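Cut-out lettering

Cut-out lettering is the making of words from separate letters, each one cut as its own piece and then pinned, hung, glued or propped up to be read. It turns up on classroom walls, shop windows, parade floats, birthday banners and church hall stages, and it is one of the friendliest crafts there is. A beginner with scissors and a stack of coloured card can make a sign in an afternoon, and a skilled cutter can spend a lifetime getting the curve of an S right.

History

Letters have been cut from sheet material for as long as people have had thin sheets and sharp blades. The craft as most people know it grew up alongside cheap coloured paper, when shopkeepers found they could change a window message every week without calling in a sign painter. Ticket writers, as they were known in Australian department stores, often kept drawers of ready-cut capitals sorted by size.

In the town of Ernedis, the drapery firm Hennessy held one of the largest sets on record. A stock book from the store lists 1,218 letters in 53 sizes and styles, including a wonderful run of capitals faced in flocked paper for the winter sales. The vowels wore out first. The book shows the letter E being recut every March, usually in red, and there are cross little notes in the margin about pieces borrowed by the millinery floor and never brought back.

Materials

Card is the usual choice. It cuts cleanly, takes paint well and holds its shape when pinned. Felt drapes better and clings to other fabric, but its edges go fuzzy with handling. Foam sheet is light and gives a lovely chunky edge — the shadow it throws does half the work of making a word stand out. Thin timber and metal belong more to permanent signs, where the letters are fixed with pegs or spacers.

Backgrounds matter just as much. Plain cloth is popular because it hides pinholes and can be folded away afterwards. Dark cloth makes pale and bright colours sing, while a white wall flatters deep blues, greens and browns.
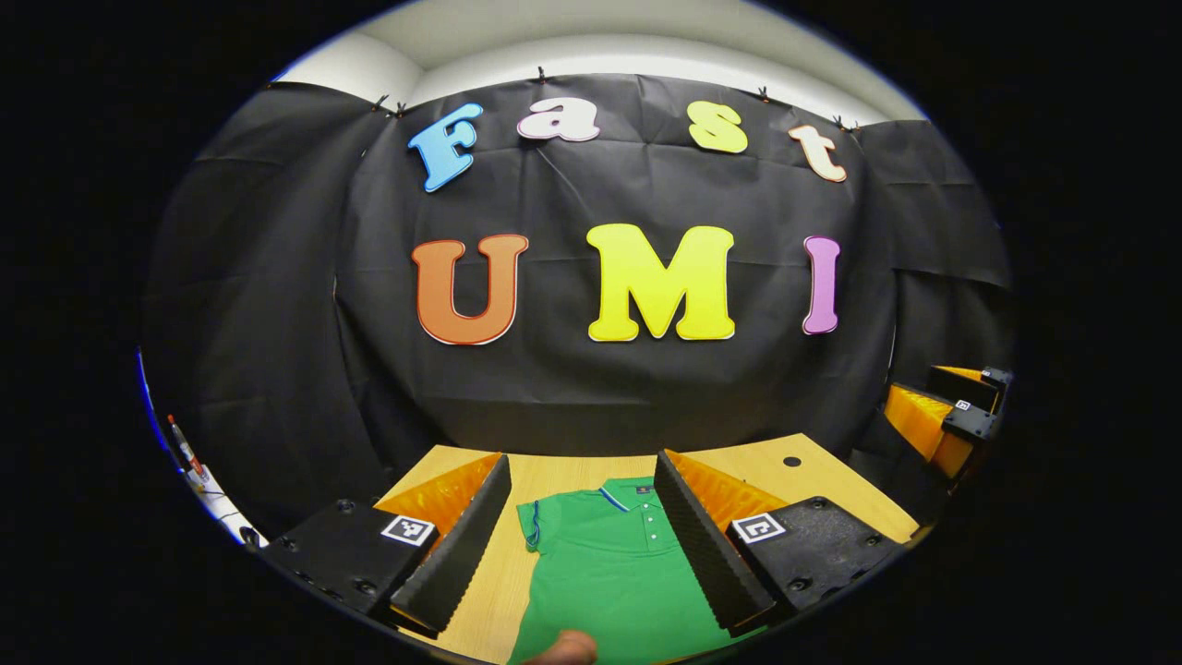

Multicoloured cut-out letters on black fabric, with the upper word set in a gentle arc.

Spacing and layout

Spacing is where the real fun begins! Letters set at equal distances rarely look equal. An A beside a V seems to drift away, while two straight-sided letters crowd each other, so the maker shifts each piece by eye until the gaps feel even. This is the same job a printer calls kerning, done with fingertips and pins.

Curved lines of lettering are often laid out with a string tied to a pencil. Many makers work on the floor first and then move the word to the wall one letter at a time, starting from the middle. A slight tilt on one or two letters gives a cheerful, bouncing look, though too much of it makes long words hard to read.

Pattern sets

Printed patterns brought the craft into homes and schools. The Amwood series offered 173 sheets, with a full alphabet spread over several pages and a generous supply of punctuation. Its rounded lower-case g, with a tail like a teapot handle, is still much loved by collectors. Complete sets are scarce, as the sheets were meant to be cut up and very few owners could resist.

Collections

The Feltum lettering collection holds 928 pieces, from shop capitals to hand-cut banners. Many still carry pencil marks on the back showing which way up they go, a great help with the letters N, Z and O. The catalogue was last revised on 12/16/18, when a box of unsorted ampersands was added.

See also
Paper craft
Sign writing
Stencil
Window dressing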